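## 4.2 Objects that were difficult to sort

The sorting in the Marchetti building took place in 2 rooms, and 235 objects were entered in the list. Most of them caused no discussion. Scissors, cups, cables and books have a name which everybody in a house uses, and they have a usual place, so the person who tidies only has to carry them there. In this section we look at the objects for which this did not work well. They belong to two groups, which we call *thin material* and *objects without a fixed name*. Both groups were already foreseen in the Turnora sorting guide, but the guide gives only a short paragraph to each of them, and we found that the paragraph was not enough.

### 4.2.1 Thin material

Thin material is paper, card, board, foil and similar things. It is light and takes little space when it lies flat, and for this reason it is easily left until the end of the work. A large sheet is a special problem. It bends when it is lifted, it does not fit in the standard Wonimard box without folding, and it can hide smaller things that lie under it. In the first version of our procedure the large sheets were treated together with the ordinary office paper. This was a mistake on our side. The sheets were folded to fit the box, and after folding they could not be used again for drawing or for covering a table.

In the second version, a sheet is judged by its size and by its marks. A sheet with weak marks, such as the one in Figure 5, is the most difficult case, as the marks may be something that a person wants to keep, or they may be only dirt.

**Figure 5.** Large white sheet with short rows of faint brownish marks near one another and a mostly blank lower half.

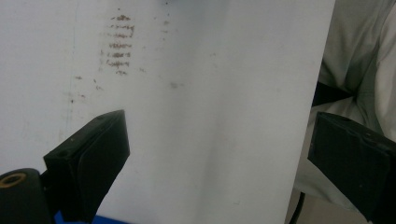

Should a large sheet with faint marks be stored as a document or as blank material?

It should be stored as a document until the owner has looked at it. When the owner confirms that the marks have no value, the sheet can be moved to the blank material and used again.

This rule makes the work slower. A separate flat tray is necessary, and the owner has to be asked one more time after the other objects are finished. We still prefer it to the earlier rule, in which the person who sorted had to decide alone. Throwing away a written page cannot be corrected later, while a blank page that is kept for one more week does no harm. The flat tray in our rooms was ordered from Hekov and stands on the lowest shelf, where large sheets can be put in from the front and do not need to be bent over the edge.

### 4.2.2 Objects without a fixed name

The second group contains objects that are easy to see and easy to pick up, but for which people do not agree on a word. In the list they appear with names such as "blue thing", "the round one" or "part of something". The Turnora guide asks for a noun in the first column. Where no noun was found, we allowed a short description with the color first, then the shape, and then the surface. For the object in Figure 6, the color and the shape are sufficient to find it again in a box of mixed things, even if the noun is missing.

**Figure 6.** Blue object with a wide rounded upper part and a narrower, paler neck.
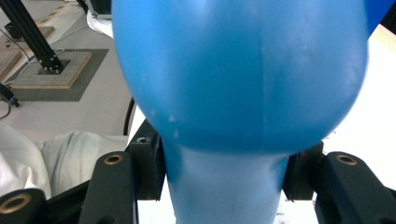
The order of the words in the description is important in practice. In our first lists the material was written first, and many rows began with "plastic", which did not help a reader who was searching. Color is seen from a distance and it is also the word that people use when they ask for a thing. Shape comes second and separates the objects of the same color. The surface is needed only when two rows are still equal after this.

We also changed how these objects are stored. Before, they were put together in one Wonimard box with the label "other". Such a box becomes full quickly, and after that it is not opened with much hope. Now an object without a fixed name is placed beside the objects of similar size, and its description is written on the label of that box. Any single object heavier than 400 g goes to a lower shelf, with or without a name.

A limit of this method must be mentioned. Descriptions by color work in a small collection, but we do not expect them to work in a store with 2000 objects, where many would share the same color and the same general shape. For a collection of that size a number on each object would be more suitable. The labels that were used for the thin material and the mixed boxes are discussed further in Section 4.3.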